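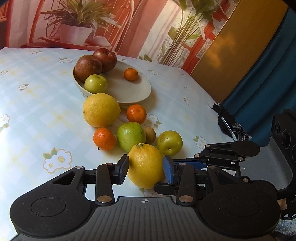
Isla Halliday maintains that the arms did exactly what the recordings told them to do, and that the fault should be filed under timing, with no entry under motion control. The incident report from the Nikuren test cell in Grokow now says the same, although its first version blamed a joint brake.

The cell has two arms mounted side by side. In October they were running a policy trained on fruit handling, recorded by people using a hand-held gripper in each hand. The task was to pick up a piece of fruit and bring the other gripper in beside it. On one run the right wrist moved into space the left had not yet left. The contact bent a finger linkage and tripped the torque limit on both arms.

"The stop worked," Halliday said. "Contact was detected, power was cut, and the door interlock was closed the whole time. I have no complaint about the safety circuit. My complaint is that we reset it and ran again."

They ran it again 6 times. Two of those runs ended in the same kind of contact. Mwanaisha Mrema, who handles the training data, was then asked to look at the recordings themselves.

Each gripper writes its own video and finger position, and Nikuren's own software merges the two streams afterward. Mrema plotted the closing of the left fingers against the closing of the right and found that in part of the set the right stream was late. The worst case was 7 frames.

"You don't see it if you play one side," she said. "Each side is smooth. You only see it when both tools are near the same object. The left camera has the other tool arriving, and the right camera says it's still on its way." 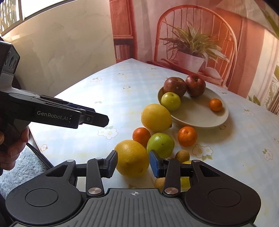

The delay came from the merge step. If one stream dropped its first sync pulse, the software lined up the files by their start times and raised no warning. A line was written to a log that was deleted after each batch. Of 2,000 recordings, 800 had been merged that way. Most were off by a frame or less. Mrema pulled all of them.

I asked why a check on the merged files had not been in place. Halliday said there had been one, but it compared file lengths only. Two files of equal length with a fixed offset passed.

"It was a check that the files existed, more or less," she said. "We called it a sync check in the procedure, and people read that and believed it."

Vernon Beaulieu, who wrote the merge tool, agreed with that account. The fallback was added during early trials with one gripper, where a missing pulse did no harm. It was never taken out when the second gripper came into use. "I should have made it fail," he said. "A failed merge costs you one recording."

The tool now rejects any pair without a pulse on both sides. Operators also tap the two grippers together at the start of each recording, which gives a mark in both videos that can be checked by eye.

The reset rule has changed as well. After any contact between the arms, the cell stays locked out until someone outside the test team has read the log. Halliday expects this to slow the work down and has asked for a second person to be trained for it. The bent linkage has been replaced. Retraining on the remaining recordings has started, and the arms are running at reduced speed until it is done.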